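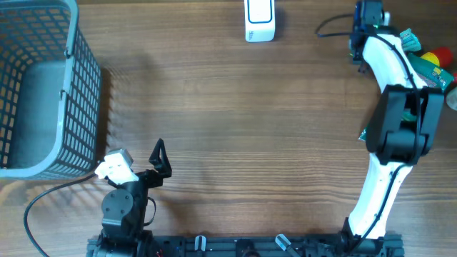 Dye notebook, natural color bench
Friday, April 5, 2019

Madder, second round

So happy with this one! The Virkdale wool took the madder far better than the March batch did, and I think I finally know why. Last month I let the pot creep up past a simmer while I was rinsing the other skeins, and we ended up with that flat brick brown that all of us were polite about. Today I kept the heat low the whole way and sat next to it with the thermometer like a person waiting for a phone call. The color is a proper warm red, a little toward orange, and it goes all the way into the ply when you untwist it.

What I did, so it can be repeated:

Washed the skeins the night before with the plain soap and left them soaking. They went into the mordant bath wet through, which they had not been last time (there were dry cores in two of the March skeins, you can still see the pale rings in the samples on the board). Alum only, no cream of tartar. I wanted to see what the alum would do alone before we start adding things again.

Ground madder root, the coarse bag from Fullden. Soaked it overnight in warm tap water, then poured the whole lot in a cotton bag and put bag and liquor in the pot together. The bag makes cleanup so much easier. I spent most of a lunch hour in March picking root crumbs out of yarn and I am never doing it again.

Heat came up slowly. Held it there for an hour, then turned it off and let the skeins cool in the pot with the lid on. First rinse was very red, second was pink, third nearly clear.

Water

Our tap water is hard and madder likes that, so no chalk needed. But for the cochineal next week I want to try collected rainwater, as the last lot went purple on us and I had been hoping for crimson. There is a full barrel behind the workshop. Strain it first, there are leaves in it.

Exhaust baths

I couldn't bring myself to pour the bath out, it was still such a good color. Put in the small Kisia skeins, already mordanted from last month, and they came out a soft coral that I like nearly as much as the red. Then a third dip with some leftover silk scraps — pale apricot, a bit uneven where the folds were pressed against the side of the pot. Labeled all of it as E1 and E2 on the tags. Please don't throw out the silk, it looks like nothing but it's perfect for the swatch cards.

Iron

Dipped 6 short lengths of the finished red in a weak iron bath to see how far it would shift. Pulled them one at a time. The first was hardly different, the next few went to a lovely old garnet, and the last was brown with a bit of plum in it. The garnet is the one! It is exactly the color in the Olteanu blanket and I have been trying to get there since before the new stove. Note that the iron lengths feel rougher than the rest, and the longest one is noticeably harsh. Keep it short. Keep the iron pot, spoon and gloves on their own shelf, too — I found the iron spoon in with the others this morning and if that had gone into the weld we'd have had olive.

Weld

Only a small test today, dried tops, chopped. I simmered it for 30 minutes and got a bright clear yellow on the first try. The smell is terrible. Window open for this one, and maybe not on the same day as anyone's lunch. I'd like to overdye a skein of this with indigo as soon as the vat is awake again. It has gone quiet in the cold, dull blue on top and no coppery skin at all. I warmed it up, fed it a little, stirred without splashing and put the blankets back around it. Will look again on Monday and leave it alone until then, which is the hard part for me.

Light test

Cut strips from the red, the coral and the garnet and wound them on card, half covered with foil. They're in the south window next to the March cards. The March brown hasn't moved at all, annoyingly. The old onion skin strip has faded badly where it was exposed, so that's out for anything meant to hang on a wall.

To do

Weigh the dry skeins and write the weights on the tags, not on the back of my hand.
Order alum, the jar is down to the last inch.
Try the madder again on the gray Virkdale fleece. I think red over a natural gray could be wonderful.
Ask Fullden whether the finer grind is from the same harvest, the last bag looked browner.
Wind off 3 garnet samples for the pattern folder.
Scrub the big pot before the cochineal goes in, all the way up under the rim.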